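News > Members' Newsletter > April > Tables

The Vesby Room tables are back in service

Regular users of the Vesby Room will know that its tables had, over the years, acquired a finish best described as historical. Tea, glue, candle wax and something green from the Plelledwood seed swap had all been laid down in order, and a patient person with a scraper could have dated them.

All four have now been rubbed down and oiled. The bill from Hundik Joinery came to £800, which caused a short silence at the meeting — and then a longer one when we were told the new tables we had been eyeing would cost more. The surprise is that there was wood under there, and rather nice wood at that.

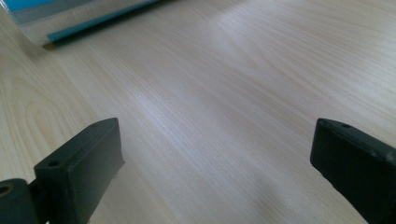
Pale, with plenty of grain to look at during the longer agenda items.

We would like them to stay this way for at least one whole season. Cork mats are in the drawer by the sink, and there are 28 of them, so a shortage cannot be pleaded. Anything involving paint, paste or beetroot needs the oilcloth, including the Ametepe dye workshop, whose members have already been spoken to and took it well.

Please wipe up with a damp cloth and no spray. Packets and parcels may be put down on the wood, but not dragged along it. The room can be booked again from 2 pm onwards, and the old wobble in the table nearest the door has been kept, apparently at no extra charge.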